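Media > Releases > Bedding and Linen

Tretelholm releases Ivby flat cover and folding guideline for serviced apartments

FOR RELEASE: NOVEMBER

Tretelholm has released the Ivby flat cover, a fitted bed cover for use in serviced apartments where the bed doubles as the main folding surface. The cover is supplied with a two-page guideline on handling dry laundry on a made bed. Both are available now to accommodation operators in Australia and New Zealand.

The first order comes from Sandavmont, which operates 21 serviced apartment buildings. Sandavmont will fit the cover to 961 beds, starting with its one-bedroom units. Those units have a stacked washer and dryer in a hall cupboard and no laundry bench. The kitchen bench in the same layout is 700 mm deep, which is too shallow to lay out a bath sheet or a doona cover without part of it hanging into the sink.

Background to the design

During a review of its linen range, Tretelholm recorded how housekeeping staff and long-stay guests used the bedroom between changes of linen. Dry washing was usually taken straight from the dryer to the bed. Standard fitted sheets moved under this use. Pulling a heavy item across the sheet drew the fabric towards one side and lifted the opposite corner, and the bed then had to be remade before the guest returned.

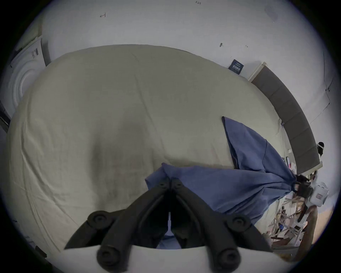 The Ivby cover addresses this movement with a deeper pocket and a continuous elastic hem. The hem runs the full perimeter of the mattress and is stitched in a single channel, so tension is shared between the corners and the long sides. Some surface marking is expected in normal use. Faint diagonal wrinkles and shallow folds on the side where the cover tucks over the mattress edge, as on the bed shown with a blue cloth spread across it, do not indicate a fitting fault and need no correction while folding is in progress. A cover that has lifted off a corner should be refitted before work continues.

Material and construction

The cover is woven from a cotton and polyester blend with a plain face on both sides. It has no piping, buttons or decorative seam on the upper surface. Loose threads and metal fasteners on the washing are less likely to catch on a plain face, and lint can be removed with a dry brush.

Colours are limited to pale tones. Tretelholm tested darker shades and withdrew them because dark socks and small items were missed when the bed was cleared. Medium and dark laundry can be seen readily against the pale range. White items are harder to pick out, and the guideline recommends that they be folded first.

Fit with upholstered headboards

Many Sandavmont bedrooms use the Rozīte upholstered headboard, which stands 900 mm above the floor. The cover does not attach to the headboard and leaves it clear at all points. Staff are asked to keep damp items off the upholstery and to start each fold at the foot of the bed, working with the hem of the item parallel to the mattress edge.

Items that hang over the side should be drawn fully onto the bed before the first fold is made. Cloth left over the edge pulls on the layer being folded, and the finished piece comes out uneven. Pointed corners are opened out and laid flat by hand. Seams are then aligned, and the item is halved along its longer dimension.

Use of the surface

The guideline treats the bed as one working area with a clear centre. Finished stacks go to the foot of the bed and unfolded washing to the side nearest the door. Bags, chargers and guest belongings are not to be placed on the cover during folding. Where the bed stands against a wall, stacks are kept off the wall side so that the cover can be reached and straightened along its far edge. The same layout applies to any broad, flat surface under a fabric cover, and the centre is kept clear from the near edge back to the wall.

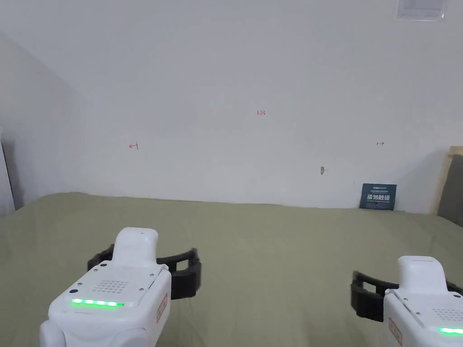 Care instructions

The cover is machine washable in warm water with like colours. Chlorine bleach should not be used. It may be tumble dried on a low setting and should be removed promptly, as creases set while the fabric cools in the drum. Ironing is optional. Fabric softener is not recommended, because residue reduces the grip between the cover and the mattress protector.

Covers should be inspected at each change. A cover with a broken hem channel is to be withdrawn from folding use, although it may still be cut down for cleaning cloths.

Availability

The Ivby flat cover is supplied in queen and king sizes, in cartons for trade customers. A single-bed size is in development and has no release date. Replacement covers can be ordered individually against an existing trade account. The folding guideline is included in every carton and may be copied by operators for staff training.

Swatches and fitting drawings are available on request from the Tretelholm trade desk, open from 8.30 am to 4.30 pm.

ENDS

Recent releases
Rozīte headboard: revised cleaning advice for woven upholstery
Change to carton labelling for trade linen
Mattress protector range: king size back in stock
Tretelholm towel guide for short-stay operators

Contact the trade desk | © Tretelholm. All rights reserved. | Back to top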